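Acta de la reunión de seguimiento del software de control y percepción
Proyecto Clarkano - grupo de trabajo conjunto de Rorum y Harnum
Diciembre, sala pequeña de la segunda planta

Asistentes: equipo de percepción (Rorum), equipo de planificación y control (Rorum), equipo de herramientas (Harnum). El equipo de integración de Ackroyd se conecta por videollamada y pide disculpas de antemano por el eco, que nos acompañó con mucha fidelidad hasta el segundo punto.

1. Lectura y aprobación del acta anterior

Se aprueba con una corrección que agradecemos de veras a las compañeras de Harnum: donde decía «reloj del portátil» debe decir «reloj del concentrador». Parece poca cosa, pero de ahí salió media conversación del punto 3, como se verá.

2. Estado del conjunto de demostraciones de mesa

El equipo de herramientas repasa cómo va la tanda del cuenco y la pelota. El objetivo para esta fase sigue siendo de 2.000 episodios válidos, y se recuerda con cariño (y con cierta insistencia, todo hay que decirlo) que válido significa que las tres cámaras, la de cabeza y las de ambas pinzas, llegan completas al servidor y con la calibración cargada. En la última revisión se apartaron 179 episodios por falta de alguna de las tres cosas que comprueba el validador: vídeo, pose y apertura de los dedos. No se borran. Percepción quiere conservarlos para entrenar el detector de fallos, y a todos nos pareció una idea estupenda.
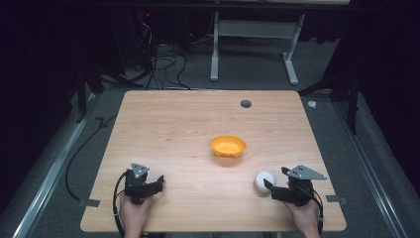
Puesto de mesa: las dos pinzas de mano, el cuenco naranja y la pelota blanca.

Planificación comenta que la pelota, al ser pequeña y quedar a veces tan cerca del borde de la mesa, le complica la vida al estimador de agarre: el plano de apoyo se ajusta bien en el centro y peor en los márgenes. Se propone recortar la nube de puntos con el contorno real del tablero y dejar de usar el rectángulo fijo que heredamos del prototipo. Ackroyd pregunta si eso afectará a su configuración; se les contesta que no, siempre que actualicen el fichero de escena, y prometen hacerlo.

3. Sincronización y tiempos

Punto largo, y con razón. El desfase entre la cámara de cabeza y las de las pinzas se había atribuido durante varias semanas a la compresión de vídeo, y resulta que venía de mezclar dos relojes distintos. Con la corrección aplicada, el desfase se queda en 3 milisegundos en el banco de Rorum. Harnum todavía ve 6 en el suyo - suficiente para la política de alto nivel, insuficiente para el cierre fino de los dedos - y va a repetir la medida con la nueva versión del grabador antes de tocar nada más.
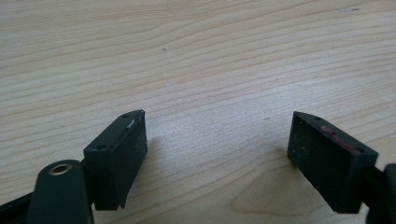

Se discutió también si la marca de tiempo debe ponerse al capturar o al escribir en disco. Control defendió lo primero con mucha paciencia y un dibujo en la pizarra que ojalá hubiéramos copiado, y así queda acordado. El grabador guardará además la marca de escritura en un campo aparte, por si hay que investigar algún retraso más adelante.

4. Percepción: segmentación de los dedos

La máscara de los dedos funciona bien con fondo claro. Preocupan más las almohadillas: el polvo y los roces que van acumulando cambian la textura, y el modelo se entrenó con imágenes de piezas recién montadas. Percepción propone añadir variaciones de suciedad al aumento de datos y, mientras tanto, pasar un paño a las almohadillas al empezar cada sesión. Hubo unanimidad en lo del paño.

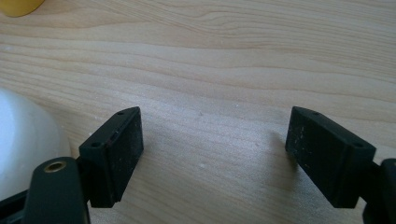
En cuanto a los objetos que entran en la vista de la pinza solo a medias, el rastreador los da por perdidos demasiado pronto y luego los vuelve a crear con otro identificador, con el consiguiente disgusto para el planificador. Se acuerda mantener viva la hipótesis usando la pose que calcula la cámara de cabeza. El equipo de Rorum preparará una rama de prueba y Harnum la pasará por su banco de regresión.

5. Acuerdos

Rorum: recorte por contorno del tablero y rama del rastreador.
Harnum: nueva medida del desfase y campo adicional en el grabador.
Ackroyd: actualizar el fichero de escena y confirmar por correo.
Todos: limpieza de almohadillas al empezar la sesión y anotación en la hoja del puesto.

6. Ruegos y preguntas

Ackroyd ruega que los registros de fallo vengan comprimidos, que su línea no da para más. Harnum pregunta si el visor de episodios podría recordar la última velocidad de reproducción elegida; control reconoce que lleva meses queriendo lo mismo y se abre una tarea. Queda pendiente decidir el nombre de la nueva versión del validador, asunto en el que nos entretuvimos bastante más de lo previsto y muy a gusto.

Se levanta la sesión a las 12:40. La próxima se convocará por la lista de correo del proyecto.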